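Em defesa do pano de cozinha

13/4/24

Há uma gaveta em minha casa que toda a gente que lá vai tenta arrumar. Fica por baixo do fogão, emperra um bocadinho à esquerda e está cheia de panos. Panos de loiça, panos de pó, retalhos de lençóis, uma toalha de mesa que foi da minha avó e que hoje, dividida em quatro, limpa vidros como nenhum produto que eu tenha comprado. A minha irmã já me ofereceu uma caixa de plástico com tampa para «aquilo». A minha sogra, mais diplomata, perguntou-me se eu não preferia o espaço para os tachos. Não prefiro, e gostava de explicar porquê com algum vagar (peço desde já paciência, que a minha família diz que eu nunca chego ao fim de uma história sem passar por três outras).

Cresci numa casa onde o rolo de papel existia, mas morava no armário alto, ao lado do licor e das velas de aniversário. Usava-se para escorrer fritos e pouco mais. Para tudo o resto havia pano. O pano do chão, cinzento e com mau génio, que ninguém confundia com os outros; o pano da bancada, que se lavava todas as noites; o pano da loiça, sempre ao ombro da minha mãe, de tal modo que nas fotografias de Natal ela aparece quase sempre com ele, como se fosse parte do vestido. E havia os panos bons, de linho, com uma barra bordada, que só saíam quando vinham visitas e que, pensando bem, secavam pior do que todos os outros.

Quando saí de casa, fiz o que fez a minha geração inteira: comprei rolos. Rolos grandes, rolos em promoção, rolos com desenhos de galinhas. No primeiro apartamento, que tinha uma cozinha onde só cabia uma pessoa de lado, o papel parecia-me uma libertação. Entornava-se café, arrancavam-se duas folhas, e o café desaparecia da minha vida. Levei anos a reparar que o que desaparecia também era uma fatia do orçamento das compras, e que o caixote do lixo estava sempre cheio de uma coisa branca e amarrotada que tinha servido durante quatro segundos.

Voltei aos panos por acaso. Houve uma mudança de casa, uma caixa que demorou a chegar, e dei comigo a limpar o balcão com uma camisola velha de algodão cortada à tesoura. Limpava lindamente! Lavei-a, estendi-a, voltei a usá-la. Passadas umas semanas já tinha sacrificado duas camisas e uma fronha, e quando a caixa dos rolos finalmente apareceu eu já olhava para ela com uma certa condescendência, como quem reencontra um namoro de verão.

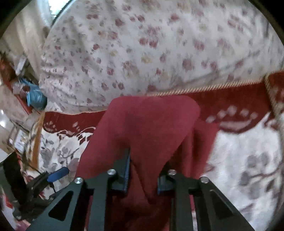 Mas não dá muito mais trabalho lavar panos do que deitar papel fora?
Dá algum, sobretudo nas primeiras semanas, até se apanhar o ritmo; depois vão para a máquina com as toalhas e a diferença quase não se sente.

O que me custa na conversa sobre estas coisas é o tom. Ou se fala do pano como quem prega a salvação do planeta, e a pessoa que comprou um rolo de cozinha fica a sentir-se uma criminosa, ou se fala dele como uma mania de gente com tempo a mais. Eu não tenho tempo a mais. Tenho um emprego, dois filhos que entornam leite com uma regularidade admirável e um cão que considera o chão da cozinha uma extensão do jardim. Uso pano porque funciona e porque me sabe bem, e continuo a ter um rolo no armário alto para as chamuças e para as desgraças do cão.

Sei também que há uma indústria inteira disposta a vender-nos de volta aquilo que as nossas avós cortavam de um lençol. Em abril, numa loja da Codavska, vi um conjunto de 2 panos «de inspiração rural» por 30 euros. Vinham atados com um cordel, numa caixinha de cartão, e tinham um folheto a ensinar a dobrá-los. Peguei-lhes, confesso, e até eram bonitos. Mas um pano novo e caro traz consigo um problema, que é ninguém ter coragem de o usar. Fica pendurado no puxador do forno, muito composto, e quando alguém lhe limpa as mãos cheias de tomate há gritos. Um pano que não se pode sujar é um quadro, e eu para quadros tenho a parede do corredor.

O bom pano é o que já foi outra coisa. Tem a moleza que só vem das lavagens, bebe a água à primeira e não guarda rancor a uma nódoa de açafrão. Prefiro o algodão ao linho para os pratos, e o linho ao algodão para os copos, mas isto já é matéria de discussão em família e houve jantares que azedaram por menos. As microfibras respeito-as à distância: fazem o que prometem, só que se agarram à pele seca das mãos de uma maneira que me arrepia até aos cotovelos.

Quanto a cuidados, sou de poucas regras. Lavo a 40 graus os panos do dia a dia, e mais quente os que andaram com carne ou com peixe. Amaciador, nunca, que tira aos panos a sede. Estendo-os ao sol sempre que o há, bem esticados, e os que ficam para trás num alguidar, húmidos e esquecidos, têm direito a uma segunda lavagem e a um pedido de desculpas. Quando um se desfaz mesmo, desce de posto: da loiça para a bancada, da bancada para o chão, do chão para a garagem, onde acaba os seus dias entre o óleo da bicicleta e as latas de tinta.

Gosto dessa carreira descendente. Gosto de abrir a gaveta e encontrar o pijama às riscas do meu mais velho, de quando ele ainda cabia num braço, transformado num quadrado que seca a cafeteira. Há quem guarde essas coisas numa caixa de recordações, no cimo do roupeiro, e só lhes mexa de mudança em mudança. Eu mexo nas minhas todos os dias, com sabão. Vão-se gastando, é verdade, e o pijama já tem um buraco num canto por onde passa um dedo. Ainda dá para as janelas.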